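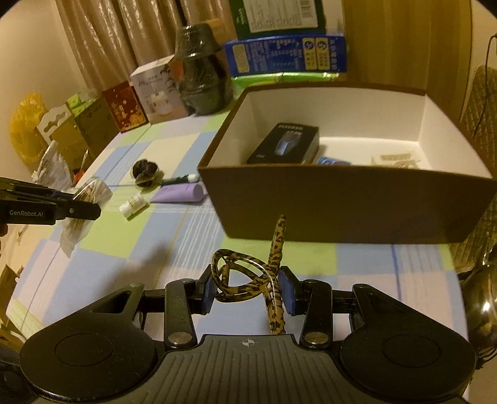

Murali Annamalai
Alerts and Warnings Coordinator, Prelletby County

Phone Alerts and Outdoor Sirens: Frequently Asked Questions

Do I have to sign up to get emergency alerts?

Not for the loudest ones. Tornado and evacuation alerts go to every phone that can receive them inside the warned area. Road closures, boil-water notices and shelter openings go only to people who have registered with the county.

How do I register?

Use the form on the county website or text your ZIP code to 46725. You will get a reply asking you to confirm. Landlines can be added by calling the alerts desk at extension 754.

My neighbor got an alert and I didn't. Why?

Alerts are sent by cell tower, and two phones in the same house may be using different towers. Check that emergency alerts are turned on in your settings. Some older phones have them off.

When are the sirens tested?

At noon, once a month, except in October, when the test is moved to 10 a.m. for the school drill. The Wirholm siren is on a separate circuit and sounds a minute later.

How will I know if an alert is a test?

The word TEST is at the start and end of the message. If you don't see it, treat the alert as real.

What happens if one is sent by mistake?

A correction goes out on the same channels as the first message - phone, radio and website. Two people must now approve any countywide alert, and the correction text is written ahead of time.

Can I get alerts in another language?

Registered alerts are available in Spanish and Vietnamese. For other requests, ask for Homa Asadi at the alerts desk.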